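4.2 Do athlete awards predict later results?

Award organizers often say that recognition drives performance. The claim is repeated in press material and, less excusably, in several of the studies we reviewed. We tested it with the Plollo results archive, which holds season records for over 2,000 athletes in track, rowing and judo. Of these, 307 had been shortlisted for at least one national or continental award.

At first sight the numbers favor the organizers. Shortlisted athletes reached more finals in the following season than athletes who were never shortlisted. But they had also reached more finals in the season before. Once we matched each of them to an athlete with a similar prior record, the gap shrank to a size we would not want to defend. In judo it changed sign.

Earlier work using the Udilon index reports a lasting "award effect." We could not reproduce it. The index gives extra weight to media coverage, and coverage rises after an award whether or not the athlete competes any better. A measure that contains part of the thing it is meant to explain will always look impressive. We asked for the version of the index without the coverage term and were told that none is kept.

We also looked at team awards, where the case is weaker still. Only 9 teams in the archive won an award and kept most of their members for the next season. Two of them improved. Readers may make of this what they like; we make nothing of it. 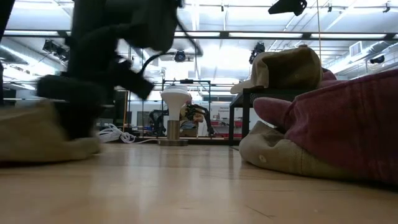

Figure 2. Robotic arm in motion, with a fabric object on the floor beneath it.

Voting data might settle part of the question, as they would let us compare narrow winners with narrow losers. Most award bodies do not release them. The regional panel in Cáceres publishes its totals each June, but the number of voters is small and the rules on who may vote have changed twice. We ran the comparison anyway in Kernel, our analysis package, and found no difference between the two groups in finals reached or in years of further competition. The error bars are wide enough to hide a modest effect in either direction, so this is weak evidence against the claim. It is certainly no evidence for it.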